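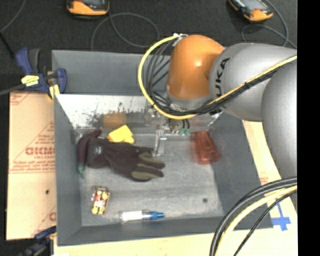 Greifkurs Brimbridge

Der Greifkurs Brimbridge ist ein studentisches Projektseminar zur Robotik, das am Technikkolleg Brimbridge in jedem Sommersemester angeboten wird. Gegenstand ist das Greifen ungeordneter Einzelteile aus einem offenen Behälter (englisch bin picking). Das Seminar endet mit einem internen Wettbewerb, der nach dem Stifter der ersten Preisgelder Bravum-Lauf heißt.

Geschichte

Das Seminar ging aus einer Arbeitsgruppe hervor, die Mirjana Georgiev neben ihrer Lehrtätigkeit in der Regelungstechnik leitete. In den ersten beiden Jahren wurde ausschließlich in der Simulation gearbeitet. Die Umstellung auf einen Industriearm erfolgte, nachdem der Zulieferer Prikell dem Kolleg eine ausgemusterte Anlage überlassen hatte. Seit dieser Zeit betreut Marius Barbu die Hardware. Im letzten abgeschlossenen Durchgang waren 29 Studierende eingeschrieben.

Arbeitsplatz

Gearbeitet wird an einem grauen, rechteckigen Behälter, den blau-schwarze Zwingen am Platz halten. Der Roboterarm mit silbergrauem Gehäuse und orangefarbener Gelenkabdeckung greift von oben hinein. Die Kabel sind außen am Arm entlanggeführt und bilden am Handgelenk eine weite Schlaufe, was die zulässige Drehung der letzten Achse begrenzt. Eine Gruppe, die diese Grenze in ihrer Bahnplanung nicht berücksichtigt, erhält keine Freigabe für den Betrieb am Gerät.

Gegenstände

Der Inhalt des Behälters wechselt von Woche zu Woche und wird von der Kursleitung zusammengestellt. Verlangt sind Teile mit unterschiedlichem Verhalten beim Greifen: weiche wie ein Arbeitshandschuh, durchscheinende wie ein roter Becher, dazu schmale Teile und kleine Packungen. Durchscheinende Teile gelten im Kurs als schwierigste Klasse – sie fehlen in den Tiefendaten häufig ganz oder teilweise.

Ablauf

Die Studierenden arbeiten in Gruppen zu je vier Personen. Auf eine Einführung in Kalibrierung und Arbeitssicherheit folgen Übungen mit einzelnen Gegenständen, danach mit gemischter Füllung. Die Messtermine liegen am Dienstag. Jeder Versuch wird mit Greifpunkt, Anfahrrichtung und Ergebnis protokolliert. Der gemeinsame Datensatz umfasst 3.178 Versuche, davon 1.075 aus dem jüngsten Durchgang.

Bravum-Lauf

Beim Abschlusswettbewerb im Juli räumt jede Gruppe denselben Satz von Gegenständen aus. Gewertet wird der Anteil der Teile, die ohne Eingriff in der Ablage ankommen, bei Gleichstand die Zeit. Fällt ein Teil auf dem Weg herunter, zählt der Versuch als Fehlgriff. Den bisher höchsten Wert erreichte die Gruppe um Onni Seppälä und Farzana Ranasinghe mit rund 62 Prozent. Ihr Verfahren zur Auswahl der Greifpunkte ist unter dem Namen Mihăilă im Kursarchiv abgelegt und dient seitdem als Vergleichsverfahren.

Siehe auch

Griff-in-die-Kiste
Bahnplanung
Hand-Auge-Kalibrierung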